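# 핸드헬드 그리퍼 시연을 이용한 얇은 도구 파지 학습

캡스톤 설계 결과 보고서
작성: Pilar Jara, Benedito Portela
지도: Helju Vītola
제출일: 2025년 4월 8일

## 1. 과제 개요

본 과제는 사람이 손에 든 그리퍼로 시연을 모으고, 그 데이터로 학습한 정책을 로봇 팔에 옮기는 방법을 다룬다. 대상 동작은 얇은 조리 도구를 집어 그릇 위로 옮기는 것으로 한정하였다. 원격 조종 방식은 장비 예약이 어렵고 시연 한 번에 걸리는 시간이 길어 지난 학기 조에서 데이터 부족 문제를 겪었다. 우리 조는 그 조의 보고서에서 출발하여 수집 방식만 바꾸고 정책 구조는 그대로 두었다.

확인하려는 점은 두 가지이다.

- 시연자마다 집는 위치가 다를 때 학습 결과가 얼마나 나빠지는가
- 시연 시작 자세를 통일하면 그 차이가 줄어드는가

## 2. 수집 환경과 방법

수집은 Fuentealba 실습동에서 2월에 진행하였다. 연한 색 나무 상판의 탁자를 쓰고 뒤쪽에 어두운 천을 둘렀다. 그리퍼의 양 손가락에는 사각 마커가 하나씩 붙어 있고, 두 마커 사이의 거리로 벌림 폭을 계산한다. 카메라는 어안 렌즈를 쓰며 영상은 원형 시야 그대로 저장한 뒤 학습 직전에만 크기를 줄였다.

시연자는 Wenceslao Salinas와 Violeta Valdebenito를 포함하여 모두 5명이다. 처음 사흘은 집는 위치를 지정하지 않았다. 시연자는 편한 대로 도구를 잡고, 그릇 위에서 잠시 멈춘 뒤 내려놓았다. 도구가 얇을수록 손가락 패드 사이에서 기울어지기 쉬우므로, 납작한 면이 카메라를 향하도록 잡은 시연과 옆면이 향하도록 잡은 시연을 따로 표시하였다.

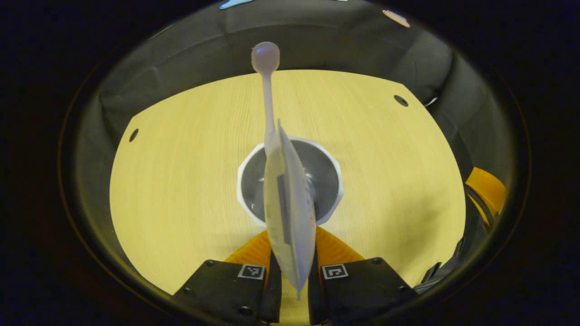
표시 작업은 Pilar Jara가 맡았고 애매한 경우는 두 사람이 함께 보고 정하였다. 납작한 면이 카메라 쪽으로 오면 뒤에 놓인 그릇의 일부가 가려진다. 처음에는 이런 시연을 모두 제외하려 했으나, 실제 실행 때에도 같은 가림이 생기므로 그대로 두었다. 제외한 것은 마커 인식이 연속해서 끊긴 시연과 도구를 떨어뜨린 시연뿐이다.

정리 후 남은 시연은 2,324개이다. 파일 이름은 시연자 번호와 순번으로만 붙였다. 초반에 날짜를 함께 넣었다가 형식이 섞여서 한 번 전부 바꾸었고, 이 과정에서 벌림 폭 기록과 영상의 짝이 어긋난 묶음이 나왔다. 시작 시각을 비교하여 복구하였다.

## 3. 학습

데이터는 Ostard 서버에서 학습하였다. 입력은 손목 시점 영상과 그리퍼 벌림 폭, 출력은 그리퍼의 상대 이동과 다음 벌림 폭이다. 절대 위치를 쓰지 않은 이유는 탁자 위치가 수집 때와 실행 때 정확히 같지 않기 때문이다.

비교한 조건은 다음과 같다.

| 조건 | 파지 위치 | 시작 자세 |
|---|---|---|
| A | 자유 | 자유 |
| B | 자유 | 통일 |
| C | 손잡이 중간 | 통일 |

조건마다 시연 수가 달라 가장 적은 쪽에 맞추어 무작위로 뽑았다. 전체를 다 쓴 모델도 하나 만들었으나 조건 비교에는 넣지 않았다.

## 4. 시작 자세의 통일

자유 시작 시연을 다시 보니 첫 화면부터 손가락이 거의 닫혀 있거나 이미 도구에 닿아 있는 경우가 있었다. 이런 시연에서는 접근 동작이 빠지고, 모델이 멀리서 다가가는 구간을 배우지 못한다. 그래서 B와 C에서는 다음 순서를 지키도록 하였다.

1. 빈 그리퍼를 탁자 앞쪽에 둔다.
2. 손가락을 벌리고 양쪽 마커가 모두 화면에 들어오는지 확인한다.
3. 기록을 시작하고 그 상태로 약 2초 동안 멈춘다.
4. 도구 쪽으로 접근한다.

3번은 영상과 벌림 폭 기록의 시간을 맞추는 데에도 사용하였다. 정지 구간이 끝나는 시점이 두 기록 모두에서 뚜렷하게 나타나기 때문에 앞에서 언급한 짝 어긋남 문제가 이후에는 생기지 않았다. 벌린 상태의 폭은 시연자마다 조금씩 달랐으나 보정하지 않았다. 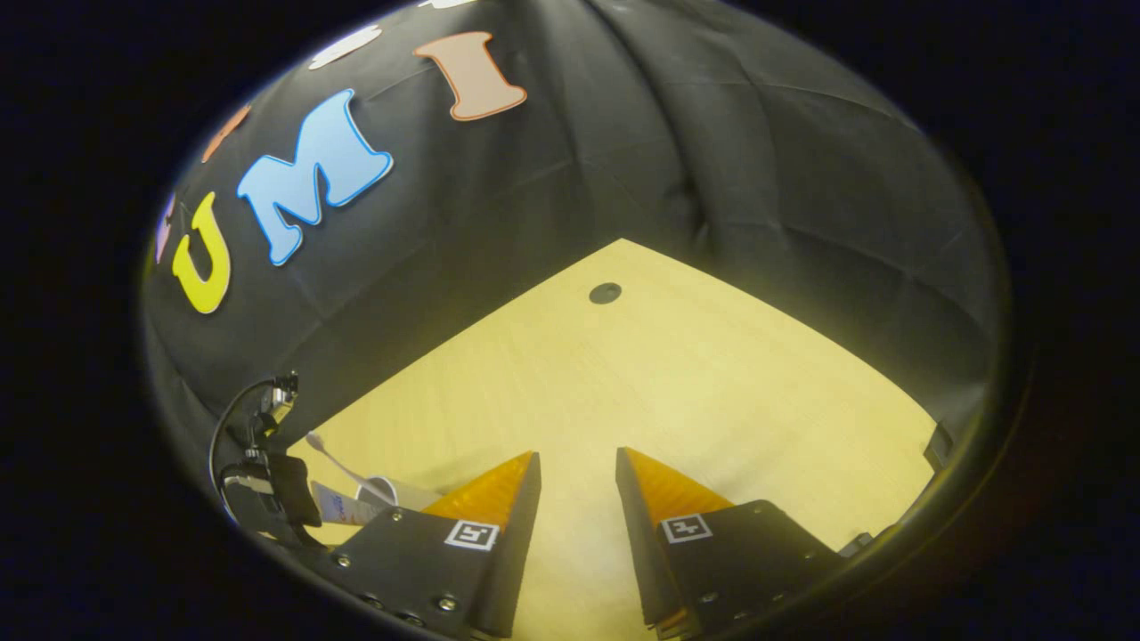

## 5. 결과

조건마다 로봇 팔에서 10회씩 실행하였다. 도구를 집어 그릇 위까지 옮기면 성공으로 보았다. A는 접근 도중 멈추는 실패가 가장 많았고, B에서는 이 실패가 눈에 띄게 줄었다. C는 성공 횟수가 B보다 조금 많았으나 실행 횟수가 적어 차이가 있다고 말하기는 어렵다. 시작 자세의 영향이 파지 위치의 영향보다 크게 나타난 것은 예상과 달랐다.

남은 실패는 대부분 도구가 패드 사이에서 돌아가는 경우였다. 벌림 폭만으로는 도구가 도는 것을 알 수 없고, 영상에서도 회전이 작으면 구분되지 않았다.

## 6. 한계와 남은 작업

- 도구의 종류가 적다. Rendwood에서 받은 목재 주걱은 도착이 늦어 실험에 넣지 못하였다.
- 배경 천을 바꾼 조건은 시험하지 않았다.
- 조건 B와 C의 시연 순서가 섞여 있지 않아 시연자의 숙련 효과를 분리할 수 없다.
- Graltville 캠퍼스의 로봇 팔에서 같은 모델을 돌려 보는 작업은 다음 조에 넘긴다. 실행 설정과 시연 목록은 과목 저장소의 `handover` 폴더에 올려 두었다.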